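About Gerkitz

Gerkitz packs gift boxes. We are a small firm, started by Marilou Ocampo and Rodel Javier, and we make up snack boxes for offices, families and people who live a long way from the person sending the present. Everything is packed to order at our workroom on Dumlao Lane.

Marilou had run a corner shop before this, and customers kept asking her to put a few things together in a box. Rodel did the deliveries. When the shop lease ended they kept the boxes and let the rest go.
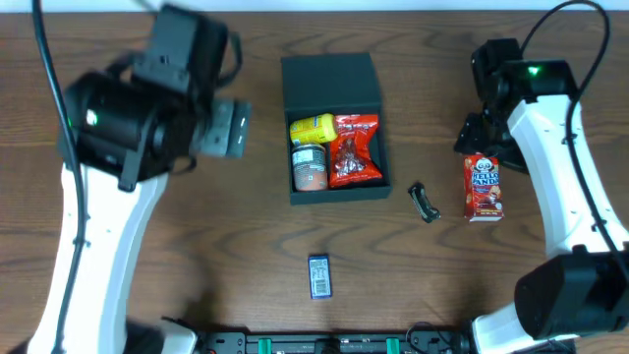 Photo: Gerkitz

Our standard box is black card with a hinged lid. A typical selection has a can, a small jar and a bag of something to chew on. The bag usually takes up one side of the tray, with the can and the jar sharing the other. We offer 13 selections at present, and you can swap up to four items in any of them when you order. If you want something we don't stock, ask. Jayson Salazar does the buying and will tell you whether he can get it.

Cans go in on their side so that the lid closes flat. Jars stand upright. Bags go in with the front facing up, as people like to see what they have been sent. If you would like a card, we write it by hand and put it on top last.

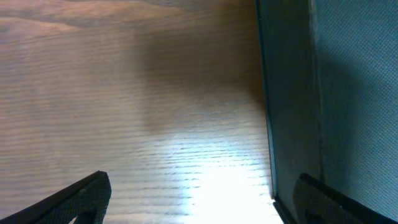
The boxes come to us from Wosow, who have supplied us for two years. We changed from a thinner card in July after a few corners were crushed in the post, and complaints about damage have dropped since then. The old size is no longer available.

Thongchai Sombatkul looks after packing and checks each order against its slip before the lid goes down. Gerardo Aquino answers the phone and deals with business accounts, including repeat orders and separate delivery addresses. 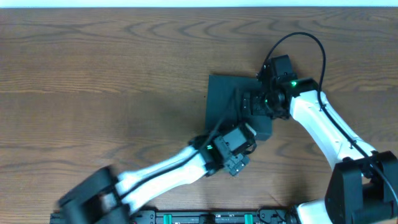

Collection is free from the workroom if you let us know the day before. Please ring the side bell, as the front door belongs to Drinis, the upholsterers. We don't have a shop counter, so orders need to be placed in advance by phone or through the order form.

Page last updated Aug 20, 2023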